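4 Placing and connecting the soundbar

Stelari Home Audio – Set-up Guide, revised May 29, 2023

Read this section in full before connecting the unit to the mains. The numbering follows on from Section 3, in which the contents of the carton are checked against the packing list.

4.1 Choosing a position

1. Place the soundbar on a firm, level surface, centred beneath the television.
2. Leave a gap of at least 12 cm between the rear of the unit and the wall.
3. Keep the front of the unit clear of ornaments, books and picture frames.
4. If the television stands on low feet, check that the soundbar does not cover its remote control sensor.

Caution: Do not place the unit above a radiator or inside a closed cabinet. Do not stand plants or drinks on top of it.

Shelves and cabinets must be able to bear the combined weight of the television and the soundbar. Where the unit is to be fixed to a wall, use the Kimitz bracket set, which is sold separately, and follow the leaflet supplied with it. The lower edge of the bracket should sit 700 mm above the floor for seated listening.

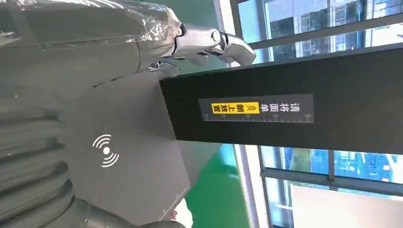

Owners who intend to add the wireless bass speaker should choose its position at this stage. It may stand on either side of the room, but should be at least 300 mm from any corner.

4.2 Connecting to the television

5. Switch off the television and unplug it.
6. Connect one end of the HDMI cable to the socket marked TV on the soundbar.
7. Connect the other end to the television socket marked ARC or eARC.
8. Plug in both units and switch on the television first.
9. Wait until the standby light stops flashing – this may take up to a minute.

Note: If there is no sound, open the audio menu on the television and select the external speaker. Some older sets must be restarted after this change.

4.3 Registering the product

Registration is optional and does not affect statutory rights. Complete the card enclosed with this guide and return it to Customer Records, marked for the attention of Ro-un Song. Cards for units bought before July should quote form 271.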